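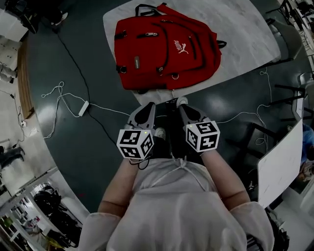
Figure 3. The backpack task, seen from above. Both hand-held grippers are side by side just below the bag, and three markers are showing on each cube.

5.2 The swap fault

I want to spend a whole section on this one, partly because it cost us most of a spring and partly because the papers I read while I was stuck on it tend to give their own data problems a single sentence (if that). So, the long version.

Quick recap from Section 3. The demonstrator holds one gripper in each hand, and every gripper has a white cube behind the fingers with square markers on its faces. The tracker finds the markers, works out where each cube is, and hands us two paths per episode, one called left and one called right. Those paths are what the Dunbar policy learns from, and later on the two robot arms try to do the same thing. We recorded 1149 episodes, and 600 of those are bag episodes like the one in Figure 3.

The first sign of trouble came in February. I was running the zipper-opening policy on the real arms at our Tititz bench, everything at reduced speed, and the arms came in over the bag quite nicely. Then the left one shot across toward the right one and they hit, wrist on wrist. I had my hand on the stop button and still didn't get there in time! We lost a fingertip and bent a bracket. I blamed the motion controller, which had been updated that week, and rolled it back. Four days later it happened again.

After the second hit I spent far too long in the controller logs. They were clean. Every command the arm got was a command the policy had really sent, and the policy was asking the left arm to be where the right arm already was. Beat Koller was the one who suggested I stop looking at the robot and plot the training paths instead, which I did mostly to prove him wrong. In the plots you could see it in a minute: two smooth lines coming together over the bag, then both of them jumping to the other side between one sample and the next, carrying on smoothly, and sometimes jumping back.

What was happening is pretty simple once you know. Our tracker, Kotomcombe, groups markers into cubes in two steps. It reads the marker IDs when it can, and when an ID is unreadable for a moment it falls back on distance, so a marker goes to whichever cube was closest in the last sample. That fallback is fine with the hands well apart. Look at how close the cubes get in Figure 3, though, with the fingers angled in toward each other. If the IDs blur while the hands are moving at that distance, a face from one cube can get handed to the other. And I had written the next step so that it trusted the grouping over the IDs (my bug, nobody else's), so one bad guess could stick until the hands moved apart again.

I went through all the bag episodes by hand after that. Swaps showed up in 18 of them. That sounded too small to matter, and I said so in our group meeting, and I was wrong. The swaps all fall in the same part of the task, when both grippers are working close together, so in that stretch the policy was seeing a sudden crossing move often enough to treat it as a real option. Most of the time it didn't pick it. We had 3 arm collisions in total, the last one during what was supposed to be the confirming run, with the bad episodes still in the set.

The fix has two parts. In the tracker, an unreadable marker is now dropped for that sample, and if a cube has no readable marker at all we mark a gap and leave it alone. In the data check, we throw out any episode where a gripper moves farther between two samples than a human arm could carry it. I'd been filling short gaps automatically before, and I suspect that hid a few early warnings, so that's off too.

We also added something on the robot side that should have been there from day one. The Brukon safety layer now keeps a minimum distance between the two wrists whatever the policy asks for, and it stops both arms if the request would break it. This does get in the way. Opening a small pocket really does need the hands close, and with the limit on, the arms sometimes halt before they reach the zipper pull. We lowered the limit twice and then left it, and the success rates in Section 6 all include those halts as failures.

After retraining on the cleaned set we've had no wrist contacts on the bag task. I'd be careful with that, though. The limit is on in every one of those runs, so I can't tell you how much of the credit goes to the better data. Running without it would answer the question, and I'm not willing to bend another bracket to find out.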